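The limited edition that never runs out

Ellitow put its seventeenth "final run" of printed T-shirts on sale on 9 January 2018. I know it was the seventeenth as I have the emails, all 17 of them, each telling me that the screens would be cleaned and the design gone for good. The shirt in question, a moth with a human jaw, printed in bone and rust on black cotton, was first gone for good two years ago.

I like the moth. I own the moth. My complaint is with the number printed inside the collar, which says mine is one of 90. A friend's says the same, and hers was bought eight months after mine, in a slightly different black.

Small T-shirt labels have borrowed a habit from printmakers, who number their sheets and sign them in pencil. With an etching the number means something, as the plate wears down and the artist has put a name to a promise. A screen for a shirt can be burned again in an afternoon from the same file. The edition is whatever the shop says it is, and the shop has rent to pay.

I put this to Raphaël Mallet, who draws for three labels, among them Ellitow and the smaller Pralero, and he was more cheerful about it than I expected.

"The 90 is per batch," he said. "It has always been per batch. I think it says so on the site."

It does, on the page about returns, under the washing advice.

Mallet is paid a flat fee for each drawing, plus a small cut once sales pass a set mark. For the moth that mark was 451 shirts, an odd figure to write into a contract for an edition of 90. He laughed when I pointed this out and said he hadn't set it. He has had two payments on top of the fee, so we can at least say that the design is doing well for something so scarce.
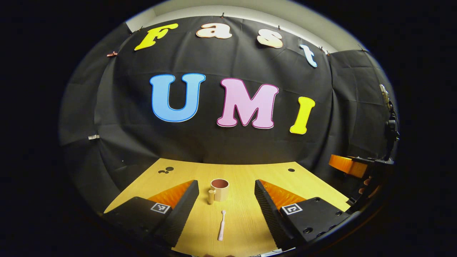
Does a numbered shirt hold its value better than a plain one?

Going by the resale listings I followed through October, hardly at all. Worn shirts from numbered runs sold for much the same as open-run shirts by the same artists, and the size made more difference than the number.

Sellers will tell you the number is for the fans, a bit of fun, and that people who buy a zombie nun or a three-eyed goat are not investing for their old age. Fair enough. But the countdown clock on the order page isn't there for fun, and neither is the extra £10 that Pralero charges for anything with a number in it. Same cotton, same ink, as far as I could learn from the woman who answers its emails.

There are shops that do it differently. Fillo prints to order, takes three weeks, and makes no claims at all about how many exist. Its drawings are uneven and its collars go baggy. Millet, a two-person outfit, really does destroy its screens and posts a video of each one being cut up, though I would point out that a video of a cut screen tells you nothing about the file on the laptop. When I asked, Millet said I would have to take their word for it. I suppose I do, for now, and I have bought the heron.

Mallet is working on a companion to the moth, a beetle this time, in two colours with a third on the sleeve. It will be limited to 90. He advised me to wait for the second batch, when the ink is usually better.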